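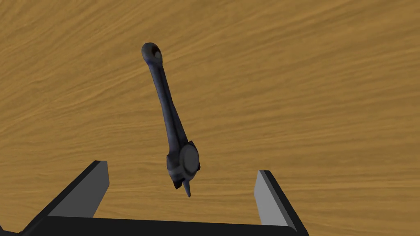

The case against buying a simulated grasping library by the number of objects in it

Vendors of simulation packages for robot grasping have settled on a headline figure, and the figure is the object count. Kirnura, which our group has been evaluating since December, advertises 336 hand tools and household items, ready to load, with a parallel-jaw gripper already configured and a wrist view included. The previous package we used, from Nistico, had 103. On paper the choice is easy. I think the paper is wrong, and that buyers in small labs and integration shops should stop reading the count first.

Take a ratchet wrench. In a rendered wrist view it can look very good: a dark tool with bluish highlights along the shaft, a ring at one end, a thick round head at the other, wood grain behind it. A person glancing at the render will accept it at once. The trouble is that a grasp planner does not use the highlights. It uses the collision mesh, the mass, the center of mass and the friction at the contact, and none of those four can be checked by looking at a picture.

A ratchet is a useful test because its shape and its balance disagree. Most of the length is in the handle, and most of the weight is in the head. A planner that assumes uniform density will place the center of mass too far up the handle. Two fingers closing there will hold the tool in simulation and let it rotate on the bench. We weighed and balanced 13 real tools from our own drawers and compared them with the closest Kirnura models. In 6 of them the center of mass in the model was off by more than the width of our finger pad. The ratchet was the worst of the group. The combination wrenches were fine, as one would expect of a part made from a single material.

Nkechi Garba, who ran the comparison, holds a milder view than mine. Her position is that a wrong center of mass is a known error with a known fix: randomize it during training and the policy learns to tolerate the spread. She is right that this works to a degree. My objection is to who does the work. If the buyer has to measure the real tool, set a sensible range and rerun the training, the buyer has paid for a mesh and a texture. Those are the cheap parts.

Collision geometry is the second problem. The package ships each object with a detailed visual mesh and a simplified collision mesh, and the documentation recommends leaving the simplified one in place for speed. For a screwdriver this costs little. For a ratchet it closes the hole in the ring and fills the corner where the head meets the handle. A finger that should slide into that corner stops short of it, and the planner learns that the region is not worth trying. Turning on the finer decomposition corrects this. It also cut our throughput by a bit more than half, and the product page quotes its speed with the coarse meshes only. A vendor who quotes a speed should quote it at the setting a careful user would choose.

The third matter is the wrist view itself. Kirnura's default background is a wood tabletop under flat, even light, and a dark tool against bright wood is close to the easiest segmentation problem there is. Black fingers against the same wood are just as easy. Our cell has a gray steel plate, an overhead strip light and a good deal of glare. A detector trained on the defaults did well on its own held-out renders and poorly on the plate. The package does include other surfaces and a lighting randomizer – both are decent – but they are switched off in every supplied demo, and the published benchmark numbers come from the demos.

Rostam Ranjbar, who handles purchasing for us, asked the reasonable question of what I would accept in place of the object count. My answer was a table with one row per object: measured mass, measured center of mass, whether the collision mesh preserves holes and concave corners, and how the friction value was obtained. If the friction value was guessed, the row should say that it was guessed. A library of 40 objects documented this way would be worth more to us than the full catalog as it stands. Mamine, a smaller supplier, already publishes something close to this for its kitchen set. It has no hand tools at all, or we would have bought it.

There is a fair argument on the other side. Variety matters for perception, and a pretraining run that only needs shapes and silhouettes will benefit from every extra object, balanced correctly or otherwise. Groups doing that kind of work should buy Kirnura and ignore most of this. The gripper model is clean, the joint limits matched our hardware, and installation took an afternoon. Support answered our mesh questions within a working day and did not pretend the coarse versions were something else.

For anyone who intends to close real fingers on a real tool, I would ask for the trial license and spend it on a scale and a knife edge. Pick the objects with the most uneven weight. Load the model, read off the center of mass, and balance the physical part next to it. Then turn on the fine collision meshes and time the run again before looking at the price per seat. We have renewed for one seat, for perception only, and the grasp work stays on the meshes Hugo Aranda scanned by hand.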